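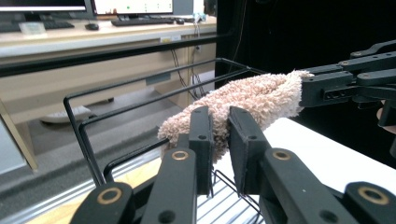
Beige-pink towel, looped side, lower edge.

Jeltedwood Community Pool — Towel and Laundry Room Checklist
Inspected by: Volodymyr Karpenko
Reviewed by: Darren Ackroyd
Date: 7/8/26

DRYERS

Lint screens cleaned after every load: YES
Really pleased with this one! The log on the wall is filled in right through the morning shift, and the screens matched it.

Lint behind and under machines: NEEDS WORK
Dryer 2 has a gray drift behind it that I could have knitted a hat from. Pull it forward (two people, please) and vacuum before the next load.

Exhaust duct clear and fully attached: YES
New clamp since May and it hasn't budged. Good strong airflow at the outside flap.

Cool-down cycle allowed to finish: PARTLY
Two loads were pulled early and stacked while still warm. Warm towels in a tight pile hold their heat for a long time, so let the cycle run out and spread them on the rack first.

WASHERS

Hoses free of cracks and bulges: YES
Shutoff valves turn by hand: YES
Stiff on the left, but it turns.

Floor drain running: YES
I poured a full bucket down it and it went beautifully.

Load size: NEEDS WORK
The Nosero takes 13 bath towels. People are stuffing in more and then wondering about the thumping. I've taped a card to the lid.

CHEMICALS

Detergent and bleach on separate shelves: YES
All bottles labeled: NO
One spray bottle with no label, contents unknown. Removed and set aside for Darren.

Gloves and eyewash within reach: YES
Eyewash seal unbroken. Somebody has hung the gloves on a hook at eye level — a great idea, let's do it in the pump room too.

TOWEL CONDITION

Loops, hems and edges checked: YES
Stock stands at 200. Pull anything with long snagged loops or a hem that has come open, as toes and fingers catch in them. The Brisico towels are holding up wonderfully. The older Sugden ones are getting thin at the corners.

Clean and used bins kept apart: YES

WALKWAYS AND EXITS

Path to back door clear: YES
Extinguisher tag current: YES
Mat flat, no curled corners: NO
Curled at the door end. Replace it, don't tape it.

FOLLOW-UP

Dryer 2 lint: Volodymyr
Unlabeled bottle: Darren
New mat: Darren, budget 100 dollars

A much better sheet than last time, and thank you to the morning crew. Please initial beside each follow-up item when it's done and leave the sheet on the clipboard.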